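Tabletop Shapes Kit Available for Loan

The Swanepoel Resource Library has added a tabletop shapes kit to its lending collection for early learning centres. The kit was assembled by Fouzia Bangash and is intended for sorting, matching and placing activities on a plain, light-coloured surface. Its pieces include pale yellow blocks, a red cube and a blue cylinder.

Members are encouraged to begin with a few pieces and a clear table, so that each shape and colour is easily distinguished.

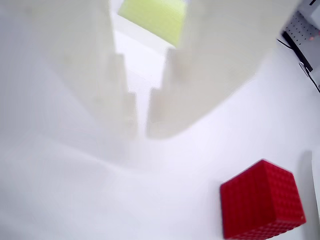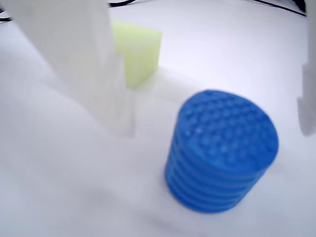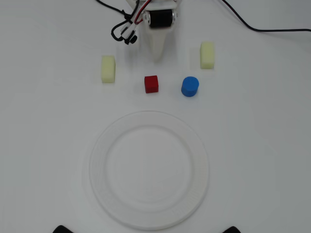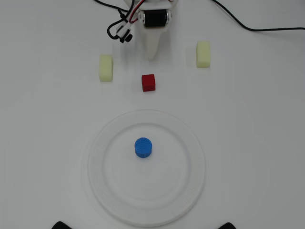 Borrowing Conditions

The kit may be borrowed for 14 days and renewed once if no other centre has placed a request. Bookings are made through the Tarnov Street desk, where Kagiso Shezi will confirm the collection time. Returns are accepted until 4 pm each Wednesday.

Pieces should be wiped over before they are returned to the tub. Soft blocks must be fully dry, and any that are torn should be reported at the desk and set aside in the bag provided. Missing pieces are charged at replacement cost.

The lending collection now holds 1,088 items and serves 41 member centres. Centres wishing to join before the end of September may obtain a membership form from the desk.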